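**FOR RELEASE 5/23/26**

# Stolside Kitchen Shop Would Like You to Own Fewer Things and Put Them Somewhere

STIVTON. Salehi, the kitchen shop on the Stolside end of Stivton's main street, will open its Counter Month program with 24 evening sessions on how to clear, wipe and live with a kitchen counter. The shop is aware that it sells things that go on counters. It has decided to proceed anyway.

Each session runs 102 minutes, a length arrived at after a trial run that was meant to take an hour and a half and got stuck on the subject of soy sauce. Groups are limited to 13 people, the number that fits in the shop's back kitchen if everyone is polite about elbows.

"People come in asking for a bigger kitchen," said Niloufar Bahrami, who owns the shop. "We don't stock those. We have trays."

The tray is the heart of the method, to the extent that there is a method. Bottles that get used every day go on a round tray, and the tray goes where the cook can reach it. When the counter needs wiping, one thing moves and the bottles go with it. Bottles that don't fit have to make a case for themselves or go back to the cupboard. Bahrami admits that in her own kitchen there is usually one standing off to the side against the wall, and she has stopped arguing with it.

Plates and bowls get an evening of their own, led by Ifigeneia Politis, who taught home cooking for years before joining the shop. Her position is that a bowl should live within arm's reach of where it's filled, and that the wall is the most underused part of any small kitchen. She is in favor of racks. She is also in favor of a folded or spread towel at the working end of the counter, and will explain at some length which end that is.

The practice counter is stocked the way a real one is: condiments on a round white tray, steel bowls down the right side, a floral towel spread out, and a small flowered plate on a yellow knitted trivet. Participants are asked to put it in order and then cook something on it, at which point it goes back to how it was.

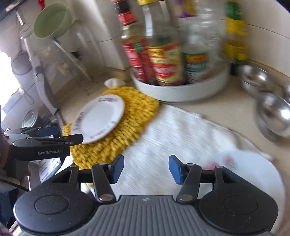

## What a session covers

The first part of the evening is sorting. Everything comes off the counter, including the thing you were sure belonged there. Sepehr Safavi, who runs this part, allows each person to keep five items out. Salt and pepper are two items. He has heard the argument that they are one.

After that comes wiping, which takes less time than anyone fears, and then putting back. Mixing bowls are dealt with here, as are trivets, which Safavi considers the only piece of kitchen equipment that is always in use and never in the right place. There is a short section on crumpled paper and where it comes from. No firm answer is promised.

The evening ends with a simple supper of noodles and greens, made on the counter in question. Everyone washes up. This is described in the booking form as "hands-on learning."

## The Clirnia trivet

Counter Month also marks the arrival of the Clirnia trivet, a round knitted model made for the shop by local knitter Nazanin Daneshvar. It comes in yellow. Other colors were discussed.

"I made the first one thick because I wanted it to look nice under a pot," said Daneshvar. "Then they asked for more, and now I can't feel my thumbs."

The Clirnia will be sold at the shop while supplies and thumbs last.

## Booking

Places can be reserved at the Salehi front desk or by phone during opening hours. Supper is included in the price. Please mention any allergies when booking, and please leave your own condiments at home. Last time somebody brought a whole bag, and three of the bottles are still here.

**Press contact:** Rhiannon Ruddock, Salehi, Stolside, Stivton. Ruddock is happy to arrange visits to the back kitchen for reporters, who will be handed a cloth.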